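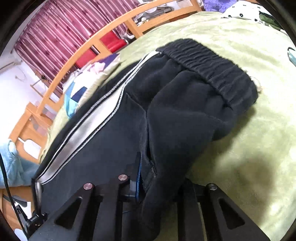 Background performers engaged by Sarivo for the series Utirska are asked to supply part of their own wardrobe, and to keep it in the same condition from one shooting day to the next. A garment that has been seen on screen must match when the performer is called back, sometimes in January for a scene begun in the fall. Dark items show the most change. Black pants with a white side stripe, for instance, should be washed inside out in cold water, with nothing that sheds lint, and kept out of the dryer so that the elastic at the waist holds its shape.

Washing between calls
Use a plain liquid detergent without brightener. Brighteners can give pale fabric a blue cast under studio lights. Do not use fabric softener on anything that will be worn with a body microphone, as tape does not stick well to the residue. Makeup on a collar should be treated with a few drops of dish soap and left for 12 minutes before rinsing. Do not attempt to remove stage blood at home -- bring the garment to the wardrobe desk in a sealed bag.

Storage
Hang shirts and jackets on wide hangers. Fold knits. Label each item inside the hem with the performer's number in laundry marker, never on the collar, where it may be read on camera. Over 500 items passed through the desk last season, and those without a number took the longest to return.

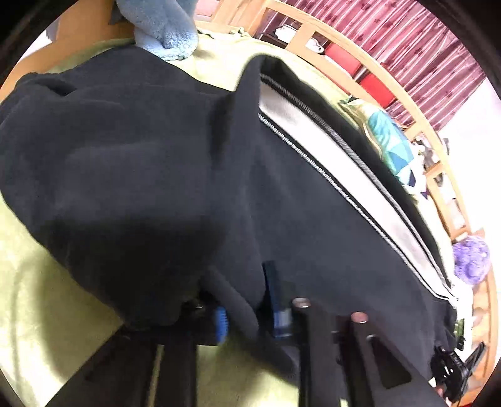
Trevor Bélanger asks whether cedar blocks may be kept with stage clothes, and adds that he has used them for years without damage to wool or felt. They may, provided the wood does not touch the cloth. Mothballs are not accepted, as the odour carries to other performers in the holding area.

Repairs
Small repairs may be done at home in matching thread. Changes to a hemline or the colour of a button must be approved first. Emergency sewing kits are available in Room 113.

Last revised November 26, 2019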